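Yasmine Ghoneim has 1,340 simulated runs saved and wants more. "Half are junk," she says, typing. "Junk is fine – you label it."

Her team at Zirnard builds rooms in software, fills them with stuff, then drives the gripper by hand. A person steers, the Keritz model learns from teh result.

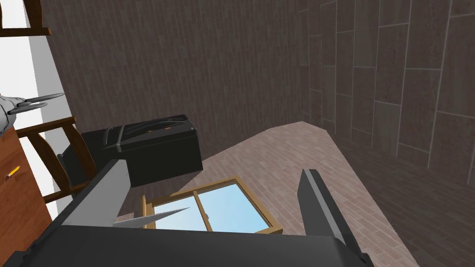 *Simulated room: the gripper, a serrated blade, a black suitcase.*

Best day so far? 33 good ones. "Two of us, no lunch." New rooms in March, she hopes. Then back to the controls.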